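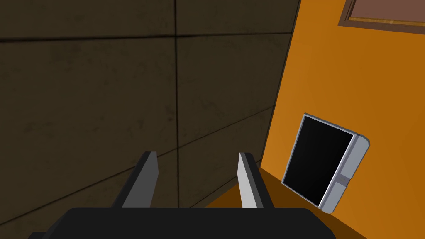
Sesness Large-Format Wall Tile, Umber

August 20, 2019
By Thư Tăng

Print this page | E-mail this page

The Umber is a square ceramic wall tile in dark brown, made for Sesness by Hrnčiar. It has a matt glaze and a straight-cut edge, and can be fixed with a narrow grout joint. It is suitable for kitchens, hallways and bathrooms, including shower walls. It should not be laid on floors.

Tiles come in boxes of 7. Each box carries a batch number on the short side. Please check that the numbers match before you open them – shade varies a little between firings, and we cannot take back opened boxes.

Fixing
Walls must be flat, dry and sound. New plaster should be left for at least 14 days longer than the plasterer advises, then primed. Use a flexible adhesive and butter the back of each tile as well as the wall. Cut with a wet saw. A score-and-snap cutter tends to chip the glaze at the corners.

Grout
We stock the Odero range in charcoal, clay and light grey. Charcoal hides the joints on this tile. Light grey shows up every uneven one.

Ordering
Product code 221. Orders of more than 50 boxes are sent direct from the Zarkley depot and take roughly a week longer. Single sample tiles are posted free. For trade prices, or to match a batch bought before June, ask for Hằng Thân at the sales desk.

Trim pieces in the same glaze are listed separately.

Last updated: August 2019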